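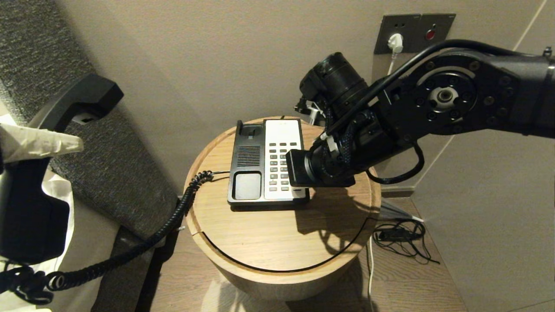 Front Office Operations, Unit 5: Handling Guest Calls
Course handout. Instructor: Zerrin Tekin

Read this before the Sunday session. Bring the blank call log from Unit 4.

1. Types of calls

Most calls in a small hotel fall into one of these groups:
Outside calls for a guest
Outside calls for the hotel (reservations, suppliers, job seekers)
Room to desk
Room to room
Wake-up calls and other calls the desk places itself

The group decides who may be told what. A guest calling from a room has already checked in, and the switchboard shows the room number. An outside caller has proved nothing, even if the voice is friendly and knows the guest's first name.

2. Answering

Pick up by the third ring. Give the greeting, the name of the property, and your own name, in that order. "Good morning, Hotel Trostard, Juwita speaking." Don't add a slogan. Speak a little slower than feels natural, as most callers miss the first word or two.

If you must place a caller on hold, ask first and wait for the answer. Come back to the line within 90 seconds, even if all you can say is that you are still checking.

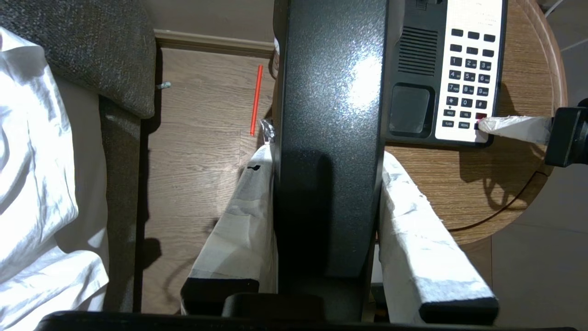
Calls from rooms need a different approach. The guest may be lying down, half asleep, or unsure which key reaches the desk. Room phones vary a good deal between properties, and you should learn the one your guests are using. On a desk phone with the keypad in a panel down the right side, tell the guest "the keys on your right" before you name a number. Spend a few minutes in an empty room during your first week and dial every service listed on the card.

3. Privacy

Never give a room number to a caller. Never confirm a room number that the caller offers. If someone asks for room 158, ask for the name of the guest, check it against the register, and connect the call only if the two match. If they do not match, say: "I'm sorry, I can't connect you with that information. May I take a message?"

Some guests ask for no calls at all. Mark this in the register and on the switchboard, and tell the next shift in person.

4. The handset and the cradle 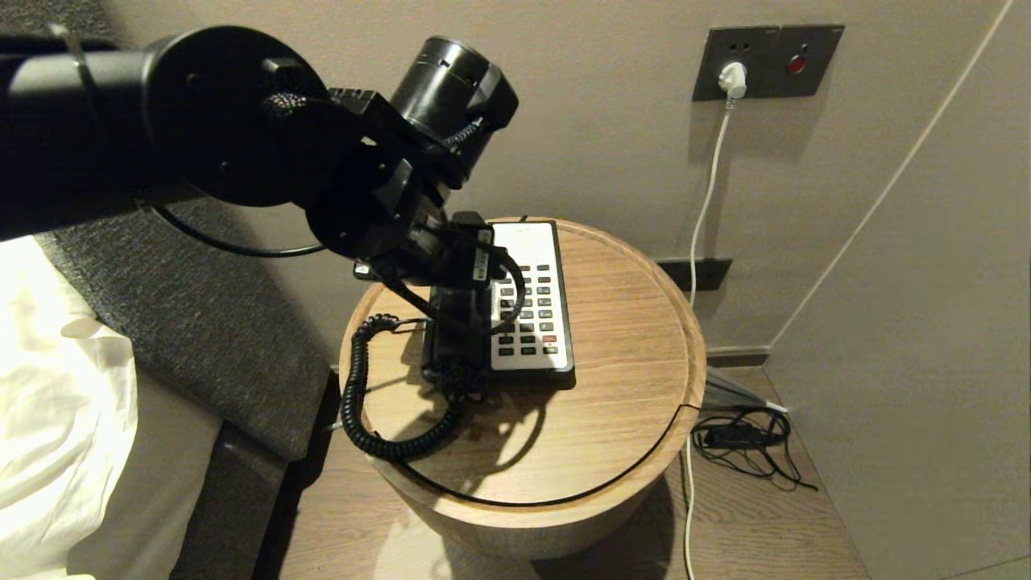 Fig. 2. Corded room telephone, handset off the base.

A handset left off its cradle makes the line show as busy. The desk may try a room for an hour and assume the guest is talking. If a line has been busy for a long time and a message or wake-up call is due, send someone to knock. Write down the time of each attempt.

Housekeeping should check four things when the room is made up:
Handset seated fully
Cord untangled
Dial tone present
Message light off

Wipe the earpiece and mouthpiece with a damp cloth, never a wet one. Do not spray cleaner on the keys.

5. Wake-up calls

Repeat the room, the name, and the time back to the guest, including a.m. or p.m. Write it on the wake-up sheet at once — not after the next guest has been served. If there is no answer, call again in five minutes. After the second try, someone goes to the door.

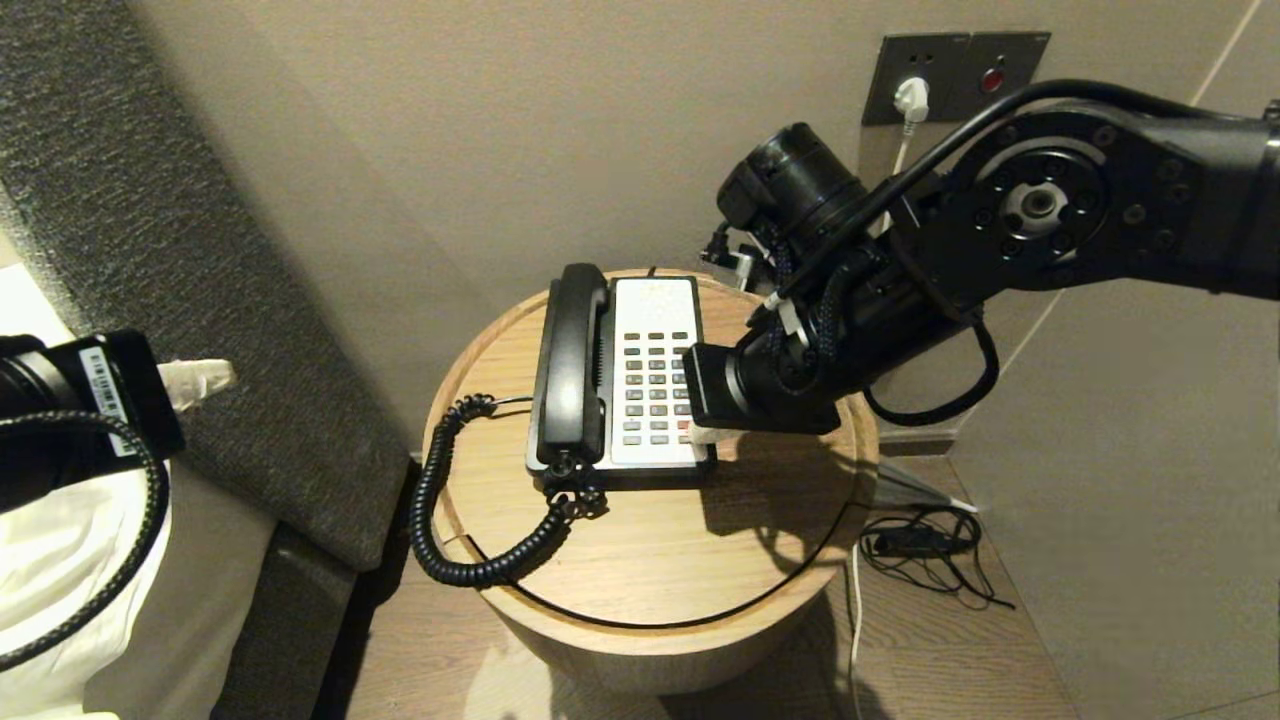 The same applies when the system places the calls automatically. The sheet is still filled in by hand, and the night clerk still compares it with the printed report at the end of the shift. Any call marked "no answer" on the report gets a follow-up in person.

6. Case for discussion

Ms. Polat has asked for a wake-up call at 5 a.m. The clerk, Defne, writes it on a slip of paper and then deals with a late arrival. At 6:10 Ms. Polat comes down and has missed her ride. Decide in pairs what went wrong first, what Defne should say, and what she may offer without calling the manager.

Assignment

Keep a log of ten practice calls with your partner. For each, note the type, the time on hold, and any request you refused. Hand it in at the start of Unit 6.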